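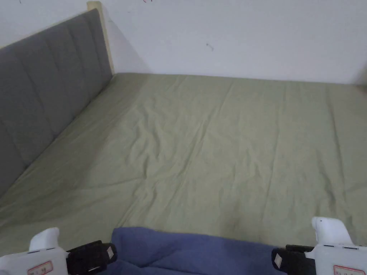

Room 9, green bedding on, grey headboard to the left.

Kerville House, Household Diary
Friday, morning and afternoon

The linen change in Room 9 was entered in the register as item 89. The green set has been assigned to this room for the whole of April, and the pale blue set is to be held in reserve on the upper shelf of the landing cupboard. Both sets were bought from Emier last year and have been washed on the same programme throughout.

The creases running lengthwise are those left by folding. It was agreed in the winter that sheets would no longer be ironed before use, and I record once more that I consider this acceptable for the long rooms at the back of the house. The corners on the headboard side remain the most difficult. The space between the mattress and the upholstery admits a hand and little else, and the method set out in the household notes (far corner first, then the near corner, then the foot) was followed.

The headboard was brushed along its seams with the soft attachment. Dust collects in the vertical channels and a cloth does not reach it. The light wood at the end was wiped with a barely damp duster. I did not apply polish, the last tin from Tulari having left a film on the furniture in the front room.

There are small marks on the white wall behind the bed. They have been noted in the decorating list, where they join the skirting on the stairs and the door of the airing cupboard. The tin of matching white in the cellar is to be opened and stirred before any further is ordered.

At eleven the sorting of clothing was begun. The bed was used as the working surface, as is usual when the table downstairs is taken up with papers. Blue items were to be dealt with first, so that they might be put together in one wash.

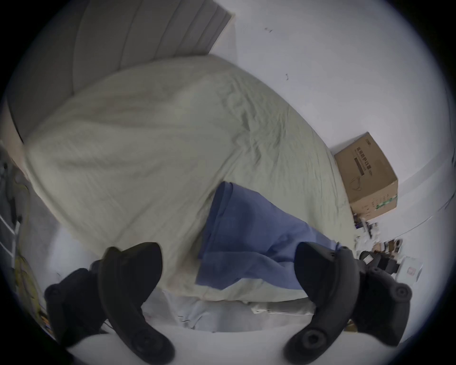 Vaida Priedītis, on reading the above in draft, asked that it be recorded that she does not favour sorting on a made bed, whatever the state of the table. In her view the sorting ought to be completed before fresh linen is brought into a room, and she would be obliged if the household notes could be amended accordingly. She added that the ironing of sheets was given up without her agreement.

Both remarks are entered as made. The first has merit and I shall propose a change to the wording. On the second I have nothing to add to what was written in the winter.

The afternoon was given to folding. Larger pieces were to be spread flat, smoothed from the middle outwards and folded in 4, with the hems inside. I had intended to finish by three o'clock, but a telephone call from Jiang concerning the delivery of the new pillows took up a good part of the hour. The pillows are now promised for next week. I asked that they be left in the porch and not with the neighbours.

The cardboard box is to be flattened and put out with the paper collection once its contents have been listed.

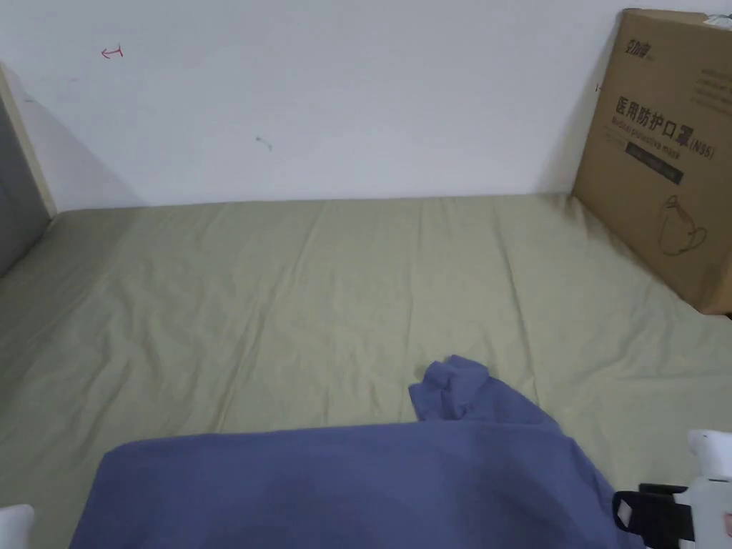 Matters carried forward

The household notes, section on linen: new wording to be drafted and shown to Vaida before it is pinned up.

Laundry powder: one packet remaining. The larger size is to be bought if the price is reasonable.

Room 9: mattress to be turned at the next change. Two persons will be needed.

Decorating list: wall behind the bed added. No date set.

Closed at twenty past five.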